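**Toreo anti-static bench mat, gray, with wrist strap and ground cord**

Sold by Clekville Bench Supply. Page last checked Sat 3 September.

We carry one anti-static mat. We used to carry four, and the other three were place mats with a snap on the corner. The Toreo is the one we kept, and we still have some complaints.

**What you get**

- Two-layer rubber mat, 20 x 50 inches
- 2 snap studs, already fitted
- Coiled wrist strap
- Ground cord with ring terminal

The box says "total static protection." Ignore that. A mat drains charge slowly to ground, and only if it's hooked up to a ground. Plenty of mats get sold to people who never attach the cord, and those people own a rubber sheet.

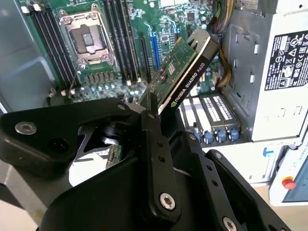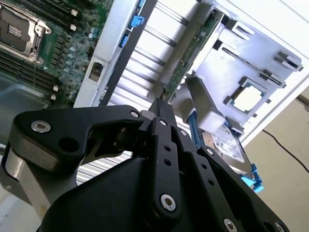
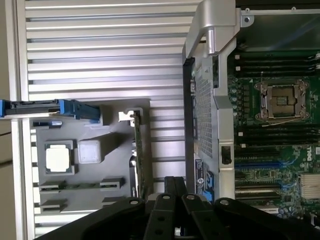

Does the average person need one of these? Maybe not. If you open a computer once every few years, touch bare metal on the chassis first and keep your money. The case gets stronger when parts come out and have to be set down somewhere, and a graphics card like the Quadro K620 is a part we'd sooner not lay on carpet. For bare processors, a molded tray with a recess does more good than any mat, and it's usually free with the chip. Repair benches that run all day should have both.

**Claims we don't repeat**

The maker says the surface is "solder proof." We put an iron on a sample and got a brown mark. Brief drips are fine. It's also described as odorless, and it smelled like a bicycle shop until October.

**Compared with the Vevby**

The Vevby mat costs less and lies flatter out of the box. Its studs pulled loose on both samples we bought, so we don't stock it. If they fix that, we'll look again – we don't owe Toreo anything.

**Care**

Wipe with plain water or a mat cleaner. Boonyarit mat cleaner works, though it's overpriced for what it is. Skip anything with silicone or ammonia. Store it rolled with the top side out.

Returns accepted if unused. Wrist straps can't come back once opened.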